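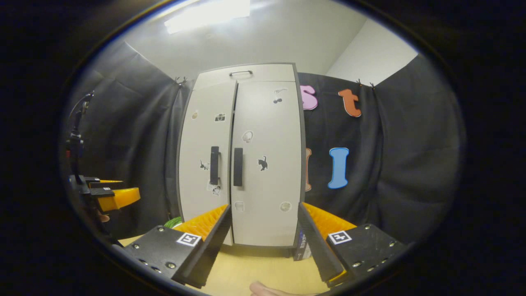 Progress report to the Femitz Fund: April

Prepared by Nimal Debnath, Jinaton Family Room

1. The corner

You asked in your last letter whether the reading corner "exists in a form one could visit." It does. The dark gray curtains are hung on their clips, the foam letters are pinned up, and the light gray cabinet with the two doors has its place between the curtains. We had a long discussion about whether the letters should spell something. The discussion is not over.

2. The cabinet

The grant application described it as "plain." Since then it has acquired stickers on both doors, among them a camera and a black cat. I have stopped asking who is responsible. The black handles are still free of stickers and I would like that noted as an achievement.

The bowed front, which looked so handsome in the catalog, means that nothing square sits flush against it. Ó Dálaigh, who did the fitting, mentioned this to us before we bought it and has been decent enough to mention it only twice after.

3. Money

Of the amount set aside for furnishings, $146 is left. I propose spending $40 of it on more curtain clips and keeping the rest for the rug, whose price goes up whenever I look at it. The receipt for the letters went to your Dandovau office by mistake. They sent it back with a friendly note about postage.

4. Use

Our first open morning was on 15th April and 14 children came, with assorted adults. The curtains were popular, mainly as something to stand behind. Books were also read.

5. Still to do

Rug, as above.
A second lamp.
A decision on the letters. One group wants a word, another wants the alphabet in order, and the children want to rearrange them daily, which so far is the policy in force.

The next report will follow once the rug is down, or once I have given up on it.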